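¿Por qué encajan las cosas? El misterio del bloque y el hueco

¿Alguna vez has intentado meter una pieza en un agujero y no ha querido entrar de ninguna manera? ¿Y luego la has girado un poquito y, ¡zas!, ha bajado hasta el fondo? Pues acabas de hacer un experimento de geometría, aunque estuvieras en pijama.

Hoy vamos a hablar de encajar. Suena fácil, pero dentro de esa palabra caben las cerraduras, los enchufes, los tapones de los bolis y hasta las puertas de tu casa. Para empezar nos basta con un bloque azul, una mesa blanca y muchas ganas de mirar las cosas despacio.
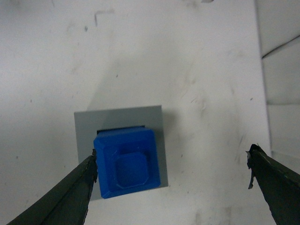 Un cubo tiene seis caras, y las seis son cuadrados iguales. Por eso da lo mismo sobre cuál lo apoyes: siempre queda igual de alto. Ahora piensa en una caja de zapatos. Si la pones tumbada es baja, y si la pones de pie es alta, ¡y sigue siendo la misma caja! A las formas como la caja de zapatos las llamamos prismas rectangulares. Es un nombre larguísimo para algo que tienes por toda la casa: el cartón de leche, los libros, la goma de borrar.

Girar también cuenta

Imagina un hueco cuadrado visto desde arriba. Si lo giras un cuarto de vuelta, se ve igual. Otro cuarto, igual. Otro más, y otro, y ya has vuelto al principio. Esto se llama simetría, y quiere decir que una pieza de base cuadrada puede entrar en ese hueco de cuatro maneras distintas.

¿Y si fuera un triángulo con los tres lados iguales? Tendrías tres maneras. ¿Y un círculo? ¡Todas las que quieras! Un tapón redondo nunca te pide que lo gires antes de ponerlo. En cambio, una pieza con forma de letra F solo entra de una, y ahí es donde empiezan los resoplidos.

El secreto está en el huequecito

Si el agujero y la pieza midieran exactamente lo mismo, costaría muchísimo meterla. Rozaría por todos los lados y se atascaría. Así que quien fabrica piezas para encajar suele dejar un espacio pequeñito entre las dos. Se llama holgura – apunta esa palabra, que es preciosa – y puede ser más fina que una uña.

Con demasiada holgura, la pieza baila. Con muy poca, no entra. Fíjate en el bloque azul metido de pie en el gris: asoma bastante por arriba, y junto al borde se ve una rendija oscura. 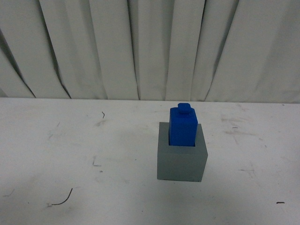 Haz tu propio encaje

Kohei Wada, que prepara los talleres de nuestra página, probó este en su cocina con una caja de cartón pequeña, papel, lápiz, tijeras y una goma de borrar nueva.

1. Pon la goma de pie sobre el papel y dibuja su contorno con el lápiz bien pegado.
2. Recorta el dibujo por dentro de la línea. Esa será tu plantilla.
3. Coloca la plantilla sobre la tapa de la caja, repásala y pide a una persona mayor que corte el hueco.
4. Prueba a meter la goma. ¿Se atasca? Recorta una tirita finísima de un lado y vuelve a probar.
5. Cuando entre, cierra los ojos e inténtalo otra vez solo con los dedos.

El paso cinco es nuestro favorito. Los dedos buscan el borde, notan la esquina y van corrigiendo la posición casi sin que te des cuenta. ¡Es increíble lo que saben unas yemas!

Un hueco también tiene forma

Cuando miramos un objeto solemos fijarnos en lo que hay, pero lo que falta también se puede medir. El hueco cuadrado del bloque gris tiene ancho, largo y profundidad. Si echaras arena en un hueco parecido hasta llenarlo, sabrías cuánto cabe dentro: eso es el volumen. 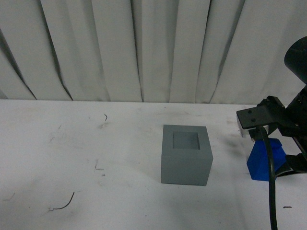 Palabras para guardar

Arista: la línea donde se juntan dos caras. Un cubo tiene doce.
Vértice: cada una de las esquinas. Un cubo tiene ocho.
Holgura: el espacio que queda entre una pieza y su hueco.
Simetría: lo que tiene una forma cuando la giras o la doblas y coincide consigo misma.

Y una pregunta para la cena: ¿cuántas cosas que encajan hay encima de la mesa? La tapa de la olla vale. El salero, también.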